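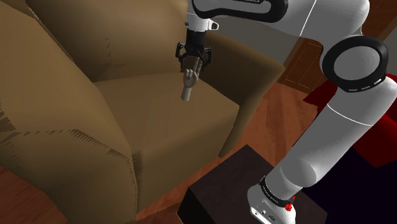

Simulation package review — minutes

Wednesday, 2:00 p.m., second floor meeting room, Ravcombe

Present: Viera Mikuš (chair), Harpreet Després, Pin-yu Chung, Chun-hung Lui (minutes)
Apologies: Nahom Tekleab, who sent written comments

1. Previous minutes
Accepted with one correction. The trial license from Ultilell runs to the end of March, as Harpreet had noted at the time.

2. Ultilell home scene package
Pin-yu went through the armchair scene on the big screen. The arm is on its dark stand beside the chair, with the mannequin hand held in the gripper over the seat cushion. She has been using this scene for most of her work on the trial because it puts the arm close to soft furniture, where our own test room has only tables.

Viera asked how good the furniture models are. Pin-yu said fine for planning arm motion. The seams on the chair's left arm come out jagged and the fabric shading is mottled, and she would not train a vision model on it without looking further. Harpreet thought the wood floor and the arm itself looked better than the chair. He wants to know if we can swap in our own fabrics.

Nahom's comments were read out. He is content with the arm model but wants the vendor to state in writing how cushions are handled on contact — whether they give under load or are treated as solid. The manual has one paragraph on this and it can be read either way.

Action: Pin-yu to put Nahom's question and the fabric question to Ultilell support.

3. Pricing
The package comes with 140 scenes. The quote is $827 per seat per year, and we would need 6 seats. A one-time setup fee of $400 is listed separately. Harpreet asked if the fee covers moving our existing Tsao project files. The quote does not say. Viera does not want to sign until it does.

Action: Harpreet to get a revised quote with file transfer spelled out.

4. Flilbridge alternative
Chun-hung had a call with Flilbridge. Their kit is cheaper but the living room scenes are still in development, with no release date given. Agreed to keep them on the list and not spend more time on it this month.

5. Machines
Two of the older workstations run the trial slowly. Chun-hung to check whether a memory upgrade is enough — Viera would like an answer before the revised quote comes in.

6. Any other business
Trial logins are being shared. Please use your own.

Next meeting: same time and room, once the revised quote is in. Viera to send the invitation.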